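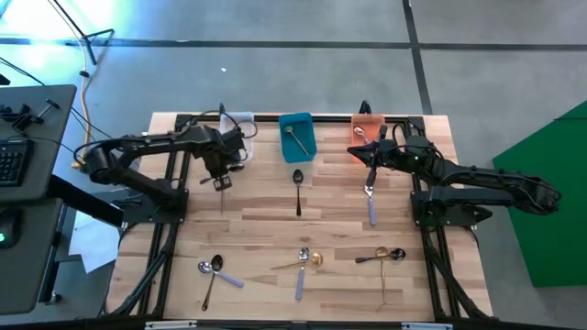 Utensils waiting to be sorted, with the white, teal and orange bins along the back of the table.

Flatware Sorting: Your Questions, Answered

We love a good utensil drawer at Rewi, and so do the people who write to us! Every April our inbox fills up with questions about spoons that don't match, forks that have wandered off and bins that slide around. Denise Crabtree and Noemi Rinaldi have pulled together the ones that come up most. If yours is missing, send it in and we'll add it.

Do I have to take everything out of the drawer first?

Yes, please do! It's the best part. Put it all on a table where you can see it, and include the odd bits from the jar by the stove, the picnic bag and the bottom of the dish rack. Sorting inside the drawer sounds quicker, but you end up moving the same teaspoon from one corner to another. A clear table lets you spread things out and spot the pieces you forgot you had.

How long will it take?

For a regular family kitchen, set aside 60 minutes and put some music on. That includes wiping out the drawer. A first sort goes slower than the ones after it, so don't start when dinner has to be on the table soon.

Is it better to sort by type or by color?

We have happy debates over this one. Type works for most homes: forks together, knives together, spoons together. If you own a lot of colored handles, though, color can be a real pleasure. Guido Santoro keeps one color for each of his kids, and they set the table themselves now because they know which pieces are theirs. You can also mix the two – type for the everyday set, color for the kids' things.

How many bins should I start with?

Fewer than you think. Three small ones will get you through a first sort very nicely, and open tops make it easy to drop things in and change your mind. Different colors help a lot when two people are sorting together, as you can just call out "teal!" and carry on. Wait until you've lived with the arrangement for a while before buying more.

Can I use containers I already have?

Absolutely. Food tubs, small baking pans, a shoebox cut down to size – anything that fits your drawer with the drawer fully closed. Do check the height. We've all filled a beautiful row of bins and then found that the drawer catches on the way in.

What should I do with forks that don't match anything else? 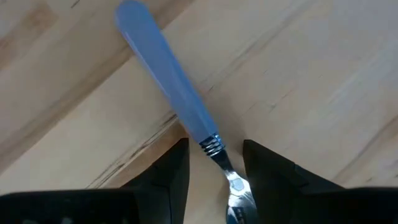
Single forks are some of our favorite pieces, and we'd never tell you to throw one out just for being alone. Give it a good look before you decide. Is the handle tight? Are the tines straight? Does it feel nice in your hand? A small fork with a blue handle and a ribbed silver collar, for instance, makes a cheerful pick for pickles, fruit or a slice of cake, and it's easy to find again among plain steel. Pierina Melis has a whole jar of singles that she brings out for parties, and her guests go straight for them.

How do I clean around a collar or a ridged handle?

A soft old toothbrush, warm water and a drop of dish soap. Brush along the grooves, then across them, and rinse well. Dry it with a towel right away, and get the corner of the cloth into the ridges. If the handle is glued on, skip the long soak.

Are plastic handles safe in the dishwasher?

Check what the maker says, and wash by hand if you can't find out. Older handles can go cloudy or work loose with heat. Renzo Sorrentino washes all of his by hand and swears it takes him 5 minutes after supper, with the radio on.

My bins slide every time I open the drawer. Help!

Easy fix! Cut a piece of rubbery shelf liner to the size of the drawer and set the bins on top. If they still move, there's a gap somewhere, and a folded dish towel at the back will fill it. You can also use a dab of removable putty under each corner.

Which way should the handles point?

Toward you, in our opinion, so you grab the handle and leave the eating end alone. In a shallow drawer you may need to lay things sideways, and that's fine as long as they all face the same way.

How many teaspoons does one home need?

More than forks, always! They go into coffee, yogurt, jam and lunch bags, and they don't all come home again. For a household of four, Noemi likes to keep 9 in the drawer and a few spares in a cupboard.

Where can I take the pieces I don't want?

Try a thrift store, a school kitchen or the Skerkham swap table, where you can leave a bundle and pick up something new to you. Tie each type with string so the next person can see what they're getting. Bent pieces can often go in with scrap metal, but ask your local center first, especially about anything with a plastic handle.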